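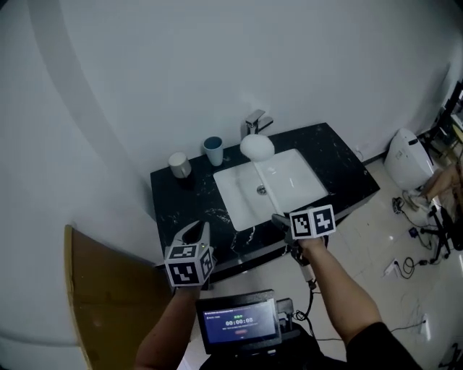
Seite 3

4.2 Einstellen des Drehkippbeschlags

Gültig für Fensterelemente Staviment mit Beschlag Bimach, Flügelgewicht bis 90 kg. Stand: 15/06/2024

Wir verwenden Cookies, um unser Angebot zu verbessern. Einstellungen ändern | Alle akzeptieren

Vorsicht: Der Flügel kann beim Lösen der oberen Schere herausfallen. Arbeiten am Scherenlager nur zu zweit ausführen.

Benötigt werden ein Innensechskantschlüssel SW 4 und harzfreies Öl. Abdeckkappen vorab abziehen und aufbewahren.

1. Flügel schließen und den umlaufenden Spalt zwischen Flügel und Blendrahmen prüfen.
2. Seitenverstellung: Flügel um 90° öffnen. Stellschraube am Ecklager in halben Umdrehungen verstellen, danach Spalt erneut prüfen.
3. Höhenverstellung: Kappe des Ecklagers abnehmen, Schlüssel von oben einsetzen. Drehen im Uhrzeigersinn hebt den Flügel an.
4. Anpressdruck an den Exzenterzapfen einstellen. Alle Zapfen einer Seite gleich ausrichten – sonst verzieht sich die Dichtung.
5. Griff in Dreh-, Kipp- und Schließstellung bringen. Er muss ohne Widerstand einrasten.

Hinweis: Bei Flügelbreiten unter 425 mm entfällt die Kippfunktion. Schritt 5 gilt dann nur für Dreh- und Schließstellung.

Hinweis: Die Verstellwege betragen am Ecklager seitlich und in der Höhe jeweils maximal 3 mm. Reicht das nicht aus, ist die Verklotzung der Scheibe zu prüfen (Abschnitt 4.5).

Bewegliche Teile jährlich ölen, vorzugsweise im November. Ersatzkappen über Smits, Bestellgruppe 400.

Technische Redaktion: Ruben Maes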